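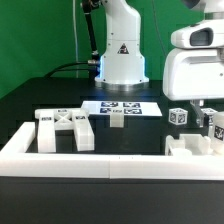 What paper should a printed marker sheet be on if it has to lie flat on a dark worktop?

Matt uncoated card, heavier than copier paper, printed at 100 per cent scale and fixed along two opposite edges.

Search this forum Search titles only

4 min read

benchrule
Longer version of the above, as I have been through most of the options. I use four square markers in a two-by-two grid on a white sheet, on a black table with a green wall behind. Each marker is 51 mm across with an 18 mm gap. On ordinary copier paper the corners lift overnight when the heating goes off, and the outer pair then measures short. Changing to 185 gsm matt card from Kurnilard cured most of it. The rest was down to tape.

Does anyone have a fixing method that leaves no residue on a black surface? Masking tape left a pale band on mine that took white spirit to shift.

tallow_lane
Low-tack film tape along the two long edges only. If you tape all four, the card has nowhere to go when it takes up moisture and it domes in the middle. You won't see the dome from above. Lay a steel rule across it and look for light underneath.

I would leave off the white spirit. On some lacquers it raises the sheen, and then you have a shiny patch exactly where you wanted a dull one.

q_halfpint
I disagree about card. Card has a curl set into it from the packet and it stays there. Copier paper spray-mounted to a 3 mm aluminium composite panel is flatter than any loose card, and you can lift the whole thing off the table and put it back. The panel edge also gives you something to butt against a stop.

benchrule
A panel raises the print by its own thickness. I want it level with the table or as near as I can get.

q_halfpint
Then subtract the thickness. It is a constant.

benchrule
It is a constant if the spray mount goes on evenly. Mine never has. I had a bubble under one corner marker and did not find it until February, by which time I had remade the stops twice.

oddments57
Whatever you print on, measure the print. Printers scale. Mine defaulted to "fit to page" after a driver update and every square came out a little under size, with nothing in the dialogue box to say so. I now put a ruled line down the margin and check it with callipers before the sheet goes anywhere near the table.

Check both directions too. Feed rollers stretch or shrink one axis and leave the other alone.

tallow_lane
Seconded on both axes. Also, if your black comes out bluish, look at the driver settings before blaming the ink. On an inkjet the plain paper setting may mix colour inks into the black. Try greyscale only, then the matt setting. It will not alter the size of anything, but the edges are crisper with the one ink.

sedgeworth
Has anyone tried Vasside film? It is sold for outdoor notices. Doesn't absorb moisture, so no curl.

q_halfpint
Yes, and it stays dimensionally stable as claimed. The face is too glossy. With a lamp overhead you get a white bar straight across the squares. Gorkuletti do a satin version which is better but still not matt, and it only comes in packs of 500.

sedgeworth
500 is a lot of notices. I'll stay with card.

oddments57
On the table surface: I went over mine with Duda blackboard paint, two thin coats with a foam roller. It marks if you drag anything across it, but it touches in easily, and low-tack tape comes off clean after the paint has had a fortnight. Before that it lifts.

benchrule
Useful, thanks. I shall try film tape on the two long edges and leave the surface as it is for now. Still not persuaded by the panel.

q_halfpint
Put a straight edge on your card in a month and report back.

tallow_lane
Store the spare card under a weight, still in its wrapper, in the same room as the table. Mine lived in the garage and it took two days to settle after I brought it in.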